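Cutting mat has a wave in it after one summer, can I flatten it?

stiria_paper
I bought a large self-healing mat last spring, the Drumari one with the white grid. It spent May to September on a table next to a south window. Now one corner stands up and there is a long ripple down the middle. My rotary cutter skips when it crosses the ripple. I tried leaving it under a stack of books for 10 days and saw no change. Is it worth trying anything else, or do I buy a new one?

Lockyer Bindery
Books alone won't do it. The mat has to be warm while it is flat.

Warm it first
Fill the bathtub with hot tap water, not boiling, and lay the mat in it until it goes soft. Fifteen minutes is enough for most. If you don't have a tub, put it on a flat driveway in full sun.

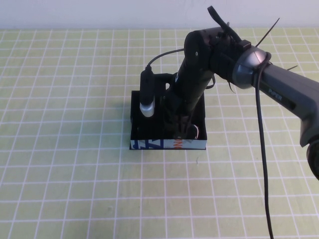
Press it while it cools
Move it to a hard, level floor right away, grid side up. Dry it off and cover the whole surface with a board. Put weight on the corners first, then the middle. Leave it overnight. I used 18 bricks on mine, and a second round took out what was left of the ripple.

Afterward, store it flat or hang it from clips along one edge. Don't lean it against a wall, and keep hot mugs off it — a mug ring is harder to get out than a wave.

One more thing. Check the grid with a steel ruler when you are done. A mat that has been heated can come out a little off, and you want to know that before you trust the lines for a square cut.

clilov
Just get a new one. I tried an iron and a towel on mine and it went shiny and smelled bad. They're not that expensive.

stiria_paper
The tub worked on the corner. The ripple is smaller but I can still feel it, so I'll do a second round this weekend with more weight.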